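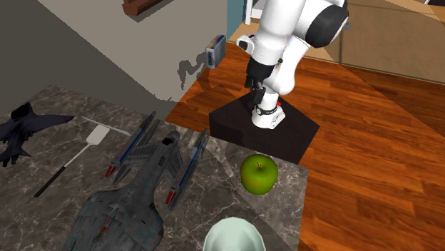 Kukska Bench Sim: README

Last update: 16 August 2020
Maintained by: Unathi Mthembu

What it is

Kukska is a small set of rendered tabletop scenes for the arm we are building in the Yokoyama shared workshop. The real bench is only free in the evenings, so most of the planning code gets tried in simulation first. The arm model in the renders is a stock one with a two-fingered gripper. Our own arm has shorter links — see Known problems.

Scene layout

Every scene has a fixed part and a loose part. The fixed part is the arm, the dark pedestal, the marble counter, the wood floor and the walls. The loose part is whatever the scene script drops on the counter. One common set is a green apple, a gray starship model, a navy fighter jet, a spatula with a black handle and a mint-green bowl.

The starship is there to be awkward. It is large, the nacelles stick out, and a path that clears the apple can still clip one of them. If you want an easier start, set clutter to low and it will be left out.

Contents

scenes/ holds 801 scene files, one per layout
renders/ holds 1571 still images, PNG
meshes/ holds the loose objects
configs/ holds arm, light and camera settings
endus/ holds the loader, copied from the Endus repo with our patches

Some layouts were rendered from one viewpoint only. The index file says which.

Running it

1. Install Endus and its requirements.
2. Copy configs/default.cfg to configs/local.cfg and set your paths.
3. Run make_scene with a scene number.
4. Run render. On the workshop PC a full pass takes nearly 60 minutes.

Known problems

The link lengths do not match our printed arm. Joint targets from the sim must go through convert_joints before they are sent to the Kokilon driver board. Skip this and the wrist will hit the table.

Objects can spawn over the edge of the counter. In 9 layouts something falls to the floor before the first step. These are marked bad in the index and kept so the numbering does not change.

Grip friction is a guess. I set it in February and have not measured it on the real fingers.

Use

Free for anyone in the workshop. If you add a mesh, put its source in meshes/SOURCES — files with no source get removed. Send patches to Unathi or leave them on the shared drive under kukska/incoming.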